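Rarovley Opens Registration for Its Home Bar Basics Evenings

OMTON, 8th October. Rarovley, the neighborhood kitchen school on Mollov Street, is opening registration for Home Bar Basics, a short evening course on setting up a small drinks station at home and keeping it in good order. The course fills 2 evenings and starts with the plainest thing on the table: a cutting board on a sheet of brown paper.

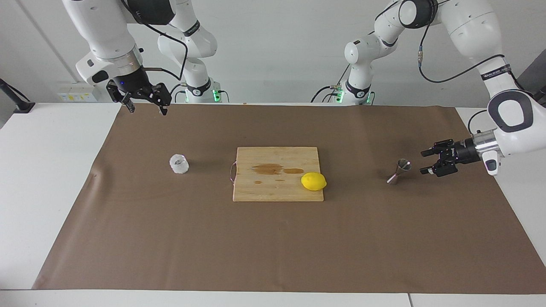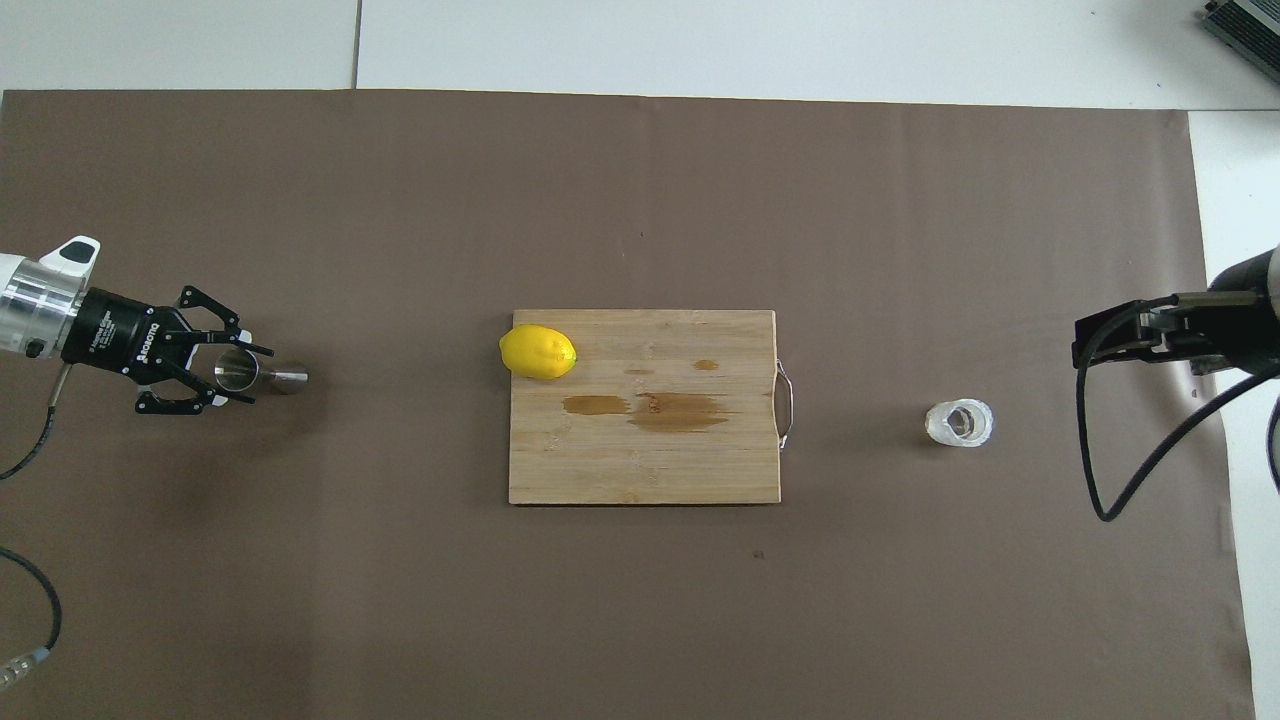

The new course grew out of the school's citrus class in May, when people kept staying behind to ask the same kinds of questions. How do you measure a small pour without a puddle? Which knife do you use for a thin slice of lemon? What do you do with the other half of the lemon? Rachid El Idrissi, who teaches the class, started writing the questions on the back of the attendance sheet, and by the end of the month he had enough of them for a course of their own.

"I love this stuff," said El Idrissi. "People think you need a cabinet full of bottles and a wall of tools, and then they see how much you can do with a board, a lemon, a measuring cup and one good glass. We had a gentleman in May who had owned a jigger for years and kept paper clips in it! He went home and made lemonade for his whole family."

The first evening is all about setting up. Everyone lays out a work area, covers it with brown paper and puts the board in the middle, with the tools on one side and the glasses on the other. Left-handed guests set up the other way around, and the handouts are printed in both versions. From there the group moves on to cutting: wheels, wedges, half-moons and long strips of peel, first slowly and then at a more natural speed. Plan on going through a good many lemons. The juice gets used the same night.

Measuring comes next. A double-ended jigger looks simple enough, but the sizes vary from one to another, and El Idrissi has everyone check theirs with water and a kitchen scale before pouring anything else. He also shows how to hold it level and close to the glass, so that the tip of the wrist does the work.

The second evening covers simple syrups, ice, and three drinks made from start to finish, all of them alcohol-free. Guests who want to add spirits at home will get notes on how to adjust the recipes. The last half hour goes to cleanup and care, a part of the class that El Idrissi is especially fond of. Bamboo and wooden boards are wiped down, rinsed on both sides, and stood on edge to dry. They don't go in the dishwasher, and they shouldn't be left to soak in the sink. A little food-safe oil now and then keeps the surface in nice shape, and half a lemon with coarse salt is good for freshening up a board that has started to smell of onion.

Classes are kept to 20 people, with room for each person to spread out. Boards, knives, jiggers, glasses and fruit are all provided, and guests are welcome to bring a favorite board or glass from home. Aprons are on the hooks by the door. Please wear closed shoes.

The course is part of a busy season for the school. Over the past year, Rarovley welcomed 2,452 guests to its classes and open evenings, many of them first-time cooks. The Martinelli Fund, which supports adult learning in Omton, has given the school 1,000 dollars toward free places on Home Bar Basics. Anyone living in Omton can ask for one of these on the regular registration form, and there is no extra paperwork.

"We want the person who has never cut a lemon on purpose, and we want the person who has strong opinions about ice," El Idrissi said. "They usually end up at the same table, and they usually have a great time."

Registration is open now at the front desk and through the school's website. Places are given in the order that forms come in, and a waiting list will be kept for a repeat of the course if the first one fills up. People with food allergies should mention them on the form, especially any allergy to citrus, mint or honey.

About Rarovley
Rarovley is a kitchen school in Omton offering evening and weekend classes for adults and families. Its program includes bread, soups, knife skills, preserving and seasonal drinks. The teaching kitchen on Mollov Street has step-free access from the side entrance.

Press contact
Rachid El Idrissi, Rarovley, Mollov Street, Omton
Interviews and class visits can be arranged through the front desk.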